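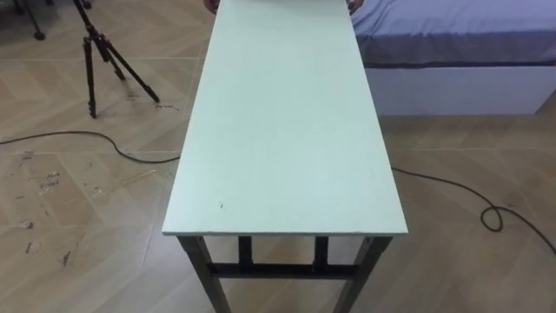
Teleoperation Group, Irkix
Progress report to Hellwig, 22nd August. Prepared by Vega Mateos.
The bedroom site is set up for remote-control demonstrations of the table task. The operator brings both grippers to the far corners of the tabletop. We have 133 accepted demonstrations - 7 were rejected for late gripper closure.
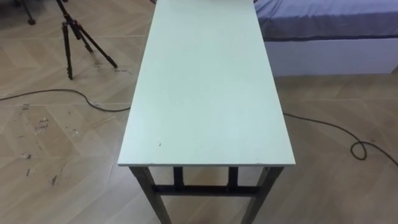
Irkix / Teleoperation Group
Table and tripod positions stay fixed within a session. Start poses are now logged with each recording, which the Dekico software did not do before.
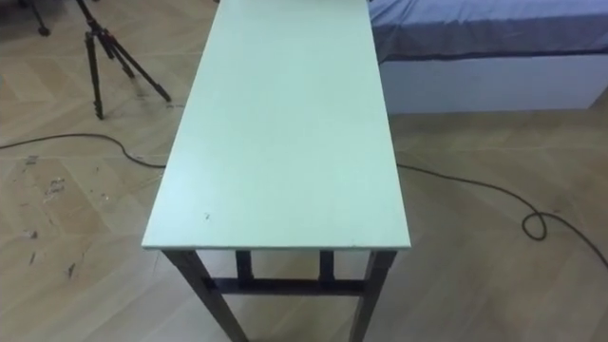
Remaining work: retrain on the full set and add 2 operators. The final data set is due in December.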